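Thread: Robots on the front desk, anyone else had this land on them?

mulga_pete
Posted 21/05/2024
Our Cuddale office is trialling one for check-ins and sorting the returned gear. Management reckons it frees us up for "higher value work". There are 18 of us and I haven't met anyone who can name any of this work. The hand looks the part, I'll give it that.
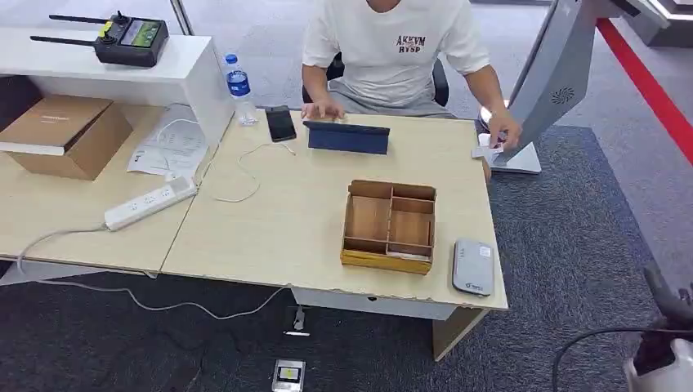
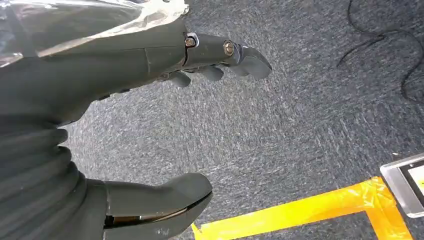
So far the job is the same as before plus a form to fill in every time it stops. I'm told that settles down by August. Colour me unconvinced.

Grolero_Gaz
Bit harsh. We had 40 returns a day at Poltomura and I was glad to hand over the boring half.

mulga_pete
And the people who did the boring half?

Grolero_Gaz
Two moved to dispatch. One left. She was leaving anyway I think.

tradie_no_more
"I think" is doing a lot there mate — did anyone ask her?

N. Gündoğdu
I'm the rep at our site. Get the roster in writing before the trial ends. Ours was cut the week after.

Grolero_Gaz
Different employer, different deal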